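Glenys Howells started her walking site with a folding table, a secondhand laptop and a stack of hand-drawn route maps. Six years on, the site pays for itself and then some, and she did it almost entirely without banner ads. I got her on the phone one morning in January to ask about the part readers write in about most: affiliate links, and how you make any money from them without wrecking your pages.

She laughed when I brought it up. "I was terrible at it! My first year I joined every program that would take me. I had links to tents, socks, travel pillows, a thing for peeling garlic. I think I made enough for a sandwich."

What changed was a weekend with a spreadsheet. Glenys listed every page on the site, all 131 of them, and wrote down what a reader was trying to do when they landed there. A lot of people were reading her page on crossing streams, for example, and leaving happy. They had no reason to buy anything. But the page comparing rain jackets was full of people with their wallets half open, and it had one link, way down at the bottom, to a jacket she had never worn.

"So I took the links off 44 pages completely," she said. "Gone. And I rewrote the jacket page from scratch, with jackets I'd borrowed or bought myself. That one page out-earned the rest of the site by spring."

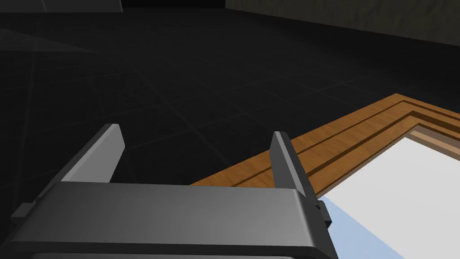

Picking programs is the next thing people ask her about, and she has strong feelings. She worked with Hasance for two years and still likes them, mostly for the clear reports and a cookie window long enough for readers who take their time. Dollus paid a higher rate, but its minimum payout kept her waiting for months. Her advice is to keep your options wide open, like the two gray fingers of that gripper, until you've seen a few real payments land. Only then does she suggest settling on a main partner.

I asked about disclosure, and she got really animated. Glenys puts a plain sentence at the top of any page with paid links, in the same size type as everything else. Her friend Ffion Gittins, who runs a baking blog, was sure this would scare people off, so the two of them compared notes for a season. Neither saw clicks drop. "I even got thank-you emails," Glenys said. "People like knowing how the lights stay on."

Tracking is where she thinks most small publishers could gain the most. She gives each link its own tag, with the page name and its spot on the page, and checks the numbers once a month. That's how she found that a text link in the second paragraph beat the big orange button she had spent an evening making - 123 clicks against nine. The button is gone now. (She misses it a little.)

And traffic? You need less than you'd think, she told me. Her jacket page gets roughly 1000 visits in a good month, and it still covers her hosting and her email service. "Start with the one page where people are already asking you what to buy," she said. "Fix that page. Then go for a walk."

Her next project is a guide to boots for wide feet, and she has already worn through one pair testing it.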